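Gamlow food packer teaches robot arm by hand

A packing firm in Gamlow has begun training a robot arm to handle fruit by having staff guide it through each movement, after a trial that started in March.

Vuvasier, which fills gift hampers for shops and hotels, is using a method developed by the engineering company Lavance. An operator takes hold of the arm, or steers it from a desk with a pair of handles, and carries out the task while the system records the movement and the view from a small camera near the gripper. The recordings are then used to train the software that runs the arm without help.

The firm has collected 650 recordings so far and wants 900 before the arm is tried on the packing line. Sessions are held on a white table, with fruit set out in different positions – real or artificial, depending on the day.
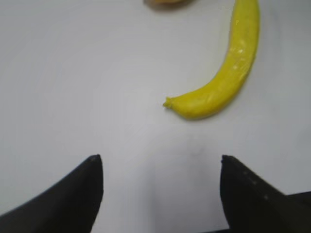

The open gripper near a banana, and near artificial red grapes with a lemon further back. 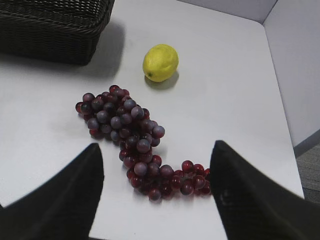 Why not simply program the arm in the usual way? Written instructions work well when every item is the same shape and sits in the same spot. Fruit varies too much for that, and a person can show the arm a new grip in a few minutes.

Yến Trịnh, who leads the training work at Vuvasier, said most operators preferred the handles to moving the arm directly. "Your own hands stay out of the camera's view, and it is easier on the shoulders," she said. "The first day is slow. You have to learn not to rush, or the arm learns to rush as well."

Soft fruit remains the hardest part. Recordings with hesitations or dropped items are marked and kept apart – 159 have been set aside to date.

A second site, at the Phùng warehouse, is due to start recording next spring with 2 arms.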